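Questions about the delivery robots
For staff at the Cledley building

Facilities Operations has collected the questions that came in after the September briefing. Answers will be updated as the rollout goes on. If your question is missing, use the contact details at the bottom.

What is being introduced?
Two mobile robots, each with one arm, for carrying small items between rooms. They will take over internal mail, supply cupboard refills and the return of loaned equipment. The robots are leased from Asteo, and Fleury, our building services contractor, handles charging and repairs.

Which floors are affected?
The ground floor and the second floor. The archive, the kitchen and the workshop are not included. If that changes, staff on those floors will hear at least 14 days ahead.

Is anyone losing their job?
No positions are being cut as part of this project. The 17 people on the porter and mailroom team keep their contracts, grades and hours. What they do during those hours will change, and that is covered in the next two answers.

What changes for the porters?
Less walking with small loads. Last year the team logged almost 247 delivery runs a week, and most were a single envelope or box. Those runs go to the robots first. Porters keep heavy items, room setups, visitor deliveries and anything that needs a signature. Each shift will also have one porter assigned to the robot desk, who accepts requests, watches the queue and goes out when a robot stops and asks for help.

Does the robot desk role come with training and pay?
Training is two half days, on paid time. The desk rotates through the team so that everyone learns it. Whether it should carry a shift supplement is still under discussion with staff representatives. We don't have an answer yet and will post it on this page when we do.

I don't want to work at the desk. Can I opt out?
Yes, for the first rotation. Talk to your shift lead. After that the rota will be reviewed.

How do I request a delivery?
Through the Plaltska request form, the same one you use now. Pick "small item" and enter the room number. The desk decides if it goes by robot or by porter. You can still call the mailroom.

Will there be delays?
Probably, at first. The robots are slower than a person over the same distance. Urgent items should be marked urgent and will go to a porter.

Do the robots record us?
The cameras are used for finding the way and for locating items. Video is not used for attendance, performance reviews or discipline, and this is written into the site agreement. Clips saved after a fault are deleted once the fault is closed.

What should I do if I meet one in a corridor?
Walk as you normally would. Leave it space to turn, and don't reach toward the arm while it is moving. There is a stop button on the back of the base. If you press it, call the desk so that someone can restart it.

How are the routes being tested?
Routes are worked through in simulation before a robot drives them in the building. Flooring and doors get most of the time, because changes of surface and half-open doors are where a delivery is most likely to need a person. The two simulator views below show the arm over marble and pale flooring, and a paneled door standing partly open.

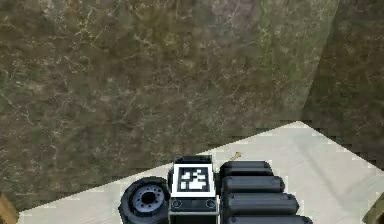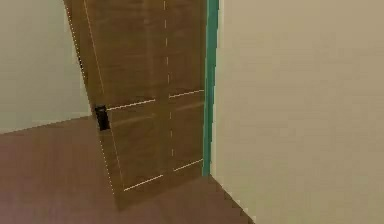 Do I need to keep my office door open?
No. Keep it however you like. If a robot can't get in, it will wait for a short time, notify the desk and return the item to the mailroom. Please don't wedge fire doors open for it.

Do we have to move rugs and furniture?
Only if the desk asks you to. Shift leads will check each room on a route before it goes live. Bags and cables on the floor are the usual trouble, and those should be kept clear of walkways anyway.

What happens if it drops or damages something?
Report it to the desk as you would any other delivery problem. Neither you nor the porter on the desk will be held responsible for a robot fault.

Can the project be stopped?
Yes. There is a review after the first three months, with porters and office staff both taking part. Routes that create more work than they save will go back to the porters.

Who do I contact?
Didier Delorme, Facilities Operations, or the robot desk from 7:30 a.m. to 5 p.m. on working days. Comments can also be left in the box by the mailroom window, with or without your name.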